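Help Desk > Home and Kitchen > Tables and Surfaces
Ticket: Weltik table, bottle rings and a wobble
Opened: Oct 6, 2025
Status: Open, waiting on customer
Product: Weltik white table, bought through Hurketti

First message

Hi there! I've had my Weltik table since December and I love it, but I'm having two problems and I can't tell if they're related. The first is that anything I set down with a dark drink in it leaves a brownish ring that takes forever to scrub off. The second is that my bottles end up foamy on top after standing there a while, which makes me think the whole table is shaking when people walk by (old house, bouncy floors, you know how it is).

I already tried dish soap and a soft sponge, then the Gerken surface spray. The spray got one ring off and left a dull patch where the ring used to be, so now I'm scared to use it again. I haven't tried anything stronger.

You asked on the phone which bottle I'm using. It's a clear plastic one with a black screw cap and a dark label, and what's in it is close to black. There's a band of bubbles up at the shoulder, the same thing I keep finding.

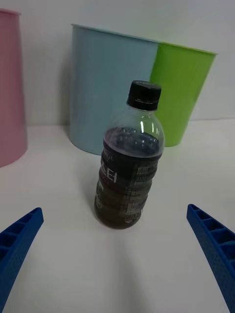 Update 1: the wobble

OK, so I did the leg check from your instructions. Took everything off, put a level on the top in both directions, and pushed down on each corner. The back left corner went down a tiny bit and came right back up. I got under there with a flashlight and the foot on that leg was screwed in farther than the others, so I backed it out 2 full turns and tried again. Still a little give. One more half turn and it stopped moving!

Then I tightened the bolts underneath. Two of them were loose enough to turn by hand, which can't be good. The Haugen wrench that came in the bag is too short to get much of a grip, so I used my own.

I put a glass of water in the middle and walked past it 10 times, pretty heavy on my feet. The water moved a little on the first few and then I stopped noticing it. I'm calling the wobble mostly fixed, but I'd like to know if those bolts are supposed to have washers, because mine don't and the parts sheet is no help at all.

Update 2: the rings

For the ring test I wiped the top down, dried it with a towel and moved the cups to the back so I had the front part free. They're the pink, blue and green plastic ones and they've never marked the table, even the green one, and that one gets the most use. So I really think it's the drink and not moisture in general.

The plan is to leave the bottle in one spot with the cap on tight for 5 hours, lift it, and check underneath. If there's no ring, then I've been dribbling down the side when I pour and the table is off the hook. If there is one, I'll send you a close-up of it.
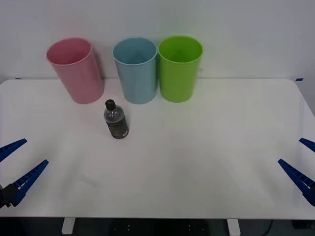

Ring test: bottle in front, cups along the back by the wall.

Things I still need from you:

1. Washers or no washers on the underside bolts?
2. Is there a cleaner you'd trust on the white finish besides the Gerken one?
3. Can the dull patch be buffed out, or should I just put a plant on it?

I can do a call most evenings, but a reply on here is easier for me – I'll see it on my phone. I'll add the ring test result under this message once I have it.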